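Cernora Community Sponsorship: Frequently Asked Questions

Last updated 26th August

These are the questions we receive most often from people in Clillham who want to help a newly arrived family. If your question is not answered on this page, please write to us through the contact form. We try to answer within six working days.

What is Cernora?

Cernora is a local association which brings together groups of neighbours and prepares them to welcome a refugee household in their first year. We do not decide who comes to the country, and we have no influence on visas. Our work starts when a household has already been matched with a group, and it continues until the household says that it does not need us any more.

How many people must be in a group?

The minimum is six adults. We have seen smaller groups become very tired by the third month, so we do not make exceptions to this rule. At least four of the members should live in Clillham or close enough to arrive by bus in the evening.

Do I need to be a citizen to join?

No. Permanent residents and people on longer temporary visas can join. Many of our members came to this country as adults themselves, and their advice about the first weeks is often the most practical one.

Do I have to speak the language of the family?

It is helpful but it is not required. For medical visits, bank matters and school enrolment you must book a professional interpreter, also when a cousin or an older child offers to translate. Children should not have to interpret for their parents at the doctor. For ordinary conversation, people manage with a telephone translator, some drawing on paper and patience.

How much money does a group have to raise?

This depends on the size of the household. We ask every group to have the bond and the first rent in the account before the arrival date. After that, a typical cost which groups forget is transport. Please plan 200 dollars a month for bus fares and petrol in the beginning, as there are many appointments and most of them are not in the same suburb.

Can we rent the home before the family arrives?

Yes, and in most cases you should. Please look for a lease of six months with the possibility to extend. A longer lease sounds safer, but some households wish to move nearer to relatives or to work, and then they are bound to an address which they did not choose. Ask the landlord in writing if he accepts that the names on the lease are changed after arrival.

What furniture is needed on the first day?

Beds with new mattresses for everybody, a table with enough chairs, a fridge, something comfortable to sit on in the living room, and basic kitchen things. The rest can wait. We advise you to leave part of the furniture budget unspent, so that the family can choose for themselves. One group in February furnished every room to the last cushion, and the parents were too polite to say that they would have liked it different.
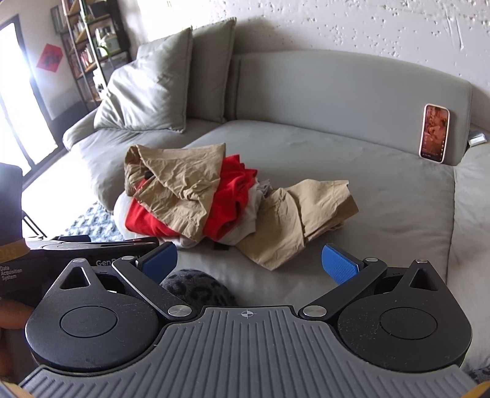

Used items are welcome if you would put them in your own home. Please do not accept used mattresses, car seats or electric heaters, also when they look new. Upholstered pieces should be clean and come from a home without smokers. If you have more than you can store, the Flerkix depot in Chiu Street takes furniture for other groups, but you must book a time before you come with the trailer.

Should we arrange a telephone and internet?

Yes, please. A prepaid SIM card for each adult should be ready at the airport, and the home internet should work on the day they move in. The first thing most people want to do is to call their family. Do not register the SIM card in your own name - it makes problems later when the bank sends codes to that number.

How many hours will it take?

A group gives on average 336 hours in the first three months, all members together. The first two weeks are the heaviest. After the children are in school and the parents have started English classes, it becomes much lighter.

Is there training?

Every member attends two evenings and one full day before the group is approved. We speak about trauma, privacy, money and how to say no in a friendly way. The full day costs nine dollars per person for the lunch. If you cannot pay it, tell us and we will not ask further.

Can we put photos of the family on social media?

No. Also not from behind, and also not when the family has agreed. In the first months it is difficult for people to refuse something to those who help them, and they may have relatives who are still in danger. Photos for their own private use are of course their own decision.

What happens if the group and the family do not get along?

It happens sometimes, and it is nobody's shame. Please call us early. We can offer a conversation with a mediator from outside the group, and if necessary we take over the practical support ourselves. The family does not lose any right or payment when this occurs.

Can I help without joining a group?

Yes. We always look for drivers, for people who practise English conversation, and for tradespeople who can give half a day. You still need a police check, and a working with children check if there are children in the home. Both forms can be collected from our office during opening hours.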